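3.2 Gripper setup and daily care

The Plarisau rig is a pair of hand-held grippers worn with a backpack, and keeping it healthy is the part of this project we enjoyed most. Each gripper is white plastic with black finger pads and carries a marker cube printed with black square patterns. The cube is how we recover hand pose, so a cube that shifts on its mount spoils everything after it. Before each session the operator stands at the table and holds both grippers out, fingers angled toward each other, with the cables left slack along the arms.

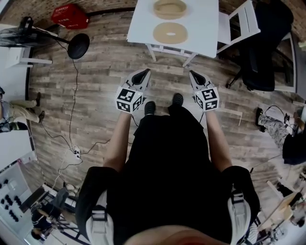 3.3 Pad and mount checks

Pads wear faster than we first guessed! We wipe them every 40 grasps and swap the pair after 1000. Tùng Lâm wrote the swap routine, and it takes 3 minutes with one screwdriver - a real joy compared with our first design. Woven objects are our favorite test, as a worn pad tends to slide on the braid long before it slips on smooth plastic. We also look down the fingers through the gripper camera, checking that both pads sit fully inside the view and that the arm's own marker plate can be read from the table.

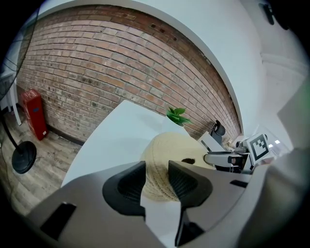 Figure 4. Gripper camera view during a pad check, with a round woven object between the two fingers and the robotic arm behind it.

Related items
Kustent: a cable guide for wearable rigs
Marker cube mounting notes, Hà workshop
Zorkel pad wear log, July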